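工作台的照明:照度、反光与白色台面

二月把书房的顶灯换掉之后,桌面上的观感一直不对。照度计的读数比换灯之前高,看纸质图纸却更容易累。前后折腾了几个晚上,把测量方法、换算和最后的布置记在下面,主要供自己以后搬家时查。

先说条件。房间窄长,窗在短边,桌子靠长边的墙放。顶灯是 Stondeck 的平板灯,标称光通量约2,000流明,乳白扩散罩,装在房间几何中心。桌子不在中心,偏向墙的一侧,所以人坐下以后,顶灯位于身体的侧后方。这个相对位置是后面大部分问题的来源。

一、照度与光通量的关系

灯的包装上只写光通量,单位是流明。光通量描述光源向各个方向发出的总量,桌面得到多少要看配光曲线、安装高度、偏移距离以及墙和天花板的反射。照度的单位是勒克斯,即每平方米接收到的流明数。两个量之间没有固定换算,拿流明除以房间面积得到的数只能当作上限来看。

对单个小光源,点照度近似为光强乘以入射角余弦,再除以距离的平方。平板灯在近处不能当作点光源,经验规则是距离大于发光面最大边长的五倍时误差可以忽略。普通层高下,桌面到灯的距离达不到这个比例,因此我没有用公式,直接测。

测量时把桌面划成边长30厘米的网格,探头平放在每个格子的中心,人退到一侧,等读数稳定以后再记。容易忽略的是身体对顶光的遮挡。人站在桌前和人退开,靠近桌沿那一排的读数差别很明显。实际使用时人是坐着的,所以我又坐在椅子上重复测了一遍,以这一遍为准。

坐姿下桌面中央的读数是315勒克斯。这个数对看屏幕足够,对阅读小字和焊接偏低。更关键的是分布:靠墙一侧高,靠人一侧低,最低点正好在写字的位置。

二、均匀度

均匀度通常取最小照度与平均照度之比。很多人只关心平均值,而眼睛对视野内的亮度起伏相当敏感,视线在亮区和暗区之间来回移动时,瞳孔要反复调整。只开顶灯时,我的桌面均匀度很差,主要原因就是上面说的遮挡。

改善办法有两类。第一类是增加间接光,让墙和天花板参与反射。墙面刷的是哑光白,反射比较高,把一条灯带装在书架顶上朝天花板打,整个房间的底光会抬起来,影子边缘也变软。第二类是在桌面上方补一盏窄条形的任务灯,沿桌子长边布置,使光从多个方向到达同一点。两类我都做了,先做灯带,再做任务灯。顺序不能反过来。先装任务灯,会倾向于把它调得过亮,用来弥补房间底光的不足,结果桌面和周围环境的亮度比过大,抬头时反而难受。

三、反射比与亮度

人眼看到的是亮度,不是照度。对理想漫反射面,亮度等于反射比乘以照度再除以圆周率。同样的照度落在深色胡桃木和白色板材上,亮度可以相差好几倍。

我的屏幕常年设在每平方米124坎德拉。白纸的反射比按零点八估算,照度在三百多勒克斯时,纸面亮度大约只有屏幕的三分之二。两者放在一起看,纸显得发灰,人会下意识地凑近。把桌面照度提高到纸与屏幕亮度接近,这个动作就消失了。反过来把屏幕调暗也能达到匹配,但白天有窗光时屏幕会看不清,来回调整很麻烦,所以我选择动灯。

浅色木桌的反射比介于两者之间,并且带一点黄。上面加一块白板以后,板面和木面之间会形成一条清楚的亮度边界。这条边界对操作有好处,小零件掉在板上容易找到。代价是板面本身成了视野里最亮的部分,布光稍有偏差就能看出来。塑料件放在上面时尤其要检查镜面反射,透明托盘的棱边会映出淡淡的顶灯反光。
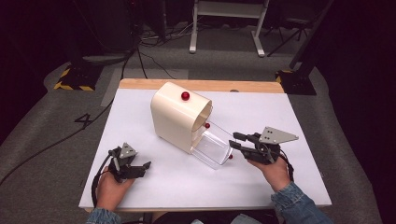 Recep Güler看完前半部分的草稿后来信说,反射比取零点八太乐观,普通复印纸还可以,描图纸和再生纸要低不少,桌面板材更应该单独测,而且用漫反射公式之前至少要确认表面没有明显的光泽。他建议用一张已知反射比的灰卡作参照,在同一位置、同一角度分别测灰卡和板面的反射光,两者相除再乘灰卡的标称值。

这个方法我照做了。操作上有三点需要注意。灰卡和样品必须在同一平面内;测反射光时探头离表面不能太近,否则自己的影子会落在测区里;照度计的探头带余弦校正,视场很宽,周围的木桌也会计入读数,所以最好在样品四周铺上黑布。没有亮度计的情况下,这样得到的是相对值,用来比较几块板已经够用。

结果是Szulc的哑光板与Skesumen的半光板反射比接近,差别集中在光泽上。半光板在正上方看很白,坐下以后从斜角看,会出现一片模糊的高光,位置随头部移动。哑光板没有这个现象,缺点是铅笔印和胶痕难擦。我留下了哑光的。

四、反射眩光的几何判断

判断桌面会不会有反光,不需要软件。把一面小镜子平放在桌上常看的位置,坐好,从镜子里看。如果能看到灯,这个位置就处在所谓的冒犯区,光滑物体放在那里必然有高光。移动灯、移动桌子或者改变视角,直到镜子里看不到发光面为止。

顶灯位于侧后方时,镜子里一般看不到灯,反光问题轻,影子问题重。任务灯装在正前方时恰好相反。折中位置是左右两侧,光从侧面入射,镜面反射落到另一侧,不进眼睛。右手写字的人主光放左边,这一条老生常谈,原理是让手的影子落在已经写完的部分以外。两侧都有光时,影子变成两道较浅的,边缘不再清晰,写字时可以忽略。

屏幕的反光要另外检查。关掉显示器,坐在正常位置看黑屏,能看到的亮斑就是需要处理的光源。我这里看到的是书架顶上的灯带端头,加了一小段挡板。挡板用深灰色卡纸就可以,没有必要买成品。

五、色温与显色

灯带用的是Ollville的产品,和顶灯标称色温相同,并排点亮时仍然能看出区别:灯带偏绿,顶灯偏粉。标称色温只说明沿黑体轨迹方向的位置,垂直于轨迹的偏移由另一个参数Duv描述,消费级产品很少标注。两盏灯Duv符号相反时,即使色温完全一致,白墙上也会出现颜色过渡。

解决办法是让不同来源的光尽量混合,避免各自占据一块区域。灯带打在天花板上,经过一次漫反射再下来,颜色差异就基本看不出了。如果还在意,可以统一换成同一厂家同一批次的产品,但坏一盏以后补货又会遇到同样的问题。

显色指数方面,只看平均值不够。常见的白光LED在饱和红色上表现最弱,R9单独列出时往往比平均值低很多。平时看图纸没有影响,辨认电阻色环时有影响,棕、红、橙在R9低的灯下容易混淆。任务灯因此值得多花一点钱,顶灯可以放宽。

六、频闪

频闪分两种情况。一种来自整流后的工频纹波,频率是市电的两倍;另一种来自调光用的PWM,频率由驱动决定。前者在廉价驱动上常见,后者在低亮度档位时最明显。

用手机相机对着灯看条纹只能粗筛。快门时间恰好是频闪周期的整数倍时条纹会消失,因此看不到条纹不能说明没有频闪。比较可靠的做法是用一只光敏二极管接示波器,读波形的最大值和最小值,算调制深度。手头没有示波器时,在灯下快速挥动一支细笔,如果看到一连串分开的笔影,说明调制深度已经比较大。

我的任务灯在最亮档几乎没有纹波,调到低档时PWM波形很清楚。处理方式是固定用高档,靠升高灯具来降低桌面照度。升高的另一个好处是覆盖面变宽,均匀度也会提高。

七、复测时看什么

全部装好之后,复测仍按原来的网格进行,灯先预热,等光输出稳定。LED刚点亮时光通量偏高,随结温上升会下降一些,冷态读数不能和热态读数混用。窗帘拉严,显示器关掉,探头前后放置的方向保持一致。

除了读数,还应直接看白色台面上的明暗过渡。纯白而没有纹理的面对光照不均很敏感,往上、往右略微发灰,遮挡物下方有一块柔和的暗区,这些用眼睛就能辨认。影子边缘越软,说明光源相对于遮挡物的张角越大。想知道某一块暗区由哪盏灯造成,逐盏关灯观察即可,比推算快。 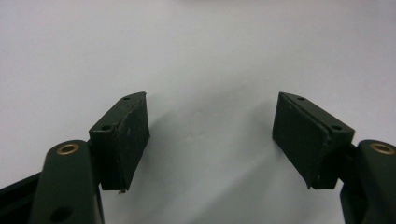

八、还没处理的问题

白天的窗光没有纳入上面的任何测量。窗在短边,上午的光几乎平行于桌面进来,照度变化快,计算意义不大。目前用的是半透光卷帘,能把直射光变成漫射光,但遮住以后窗面本身变得很亮,坐在桌前时处在余光里。下一步打算试试上下双开的蜂巢帘,上半部分留给天空光,下半部分遮掉与视线同高的那一段。

灯带的散热也需要再观察。铝槽是用双面胶固定的,背面与书架之间没有空气层。光衰通常要很久才能测出来,胶先失效的可能性更大。已经在两端加了卡扣,中段暂时没动。

控制方面,三路灯现在各用各的开关。试过接到同一个墙面开关上,结果晚上只想留底光时没法单独关顶灯,又改了回来。以后如果重新走线,会把灯带单独引一路到门边,任务灯继续留在桌边控制。

照度计的校准也拖了很久。上面所有读数都出自同一只表,互相比较没有问题,绝对值仅供参考。网格和读数的原始记录夹在电表箱旁边的本子里,下次换灯时接着往后写。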